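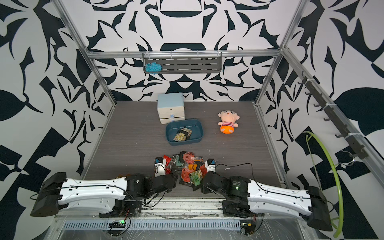

Workshop notebook, Mesthorpe site
October 29, 2020
Subject: snack packets, sorting and storage

Purpose. To settle a standard layout for the packet work before the Numenau order is unpacked. The layout used in July left too little clear surface at the front of the table.

Layout. The main heap of packets is placed at the front, in the middle. The teal tray goes behind it with a small pile only. The two-drawer cabinet stands behind the tray, toward the back wall. The plush doll is to the right of the tray. The slotted shelf remains on its hooks on the upper rail, and the light blue cloth is kept at the left end of it.

Stock. The register shows 1,553 packets received from Fiore to date. Of these, 69 were withdrawn with split seams and 19 with print too worn to read. Withdrawn packets are bagged and returned to the Custemthorpe store. They are not to be mixed back into the heap.

Observations. Mixed colors make a harder heap than a single color, and dark wrappers are difficult to pick out against the dark gray tabletop. A full tray slides when pushed from one side. Drawer contents are not yet listed.

Actions.
Limit the tray to 6 packets until a non-slip mat is fitted.
List the drawer contents and attach the list to this entry.
Ask Fiore whether the yellow packets can be supplied separately.
Wipe down the tabletop at close of work and return the cloth to the shelf.

Mat size still to be confirmed.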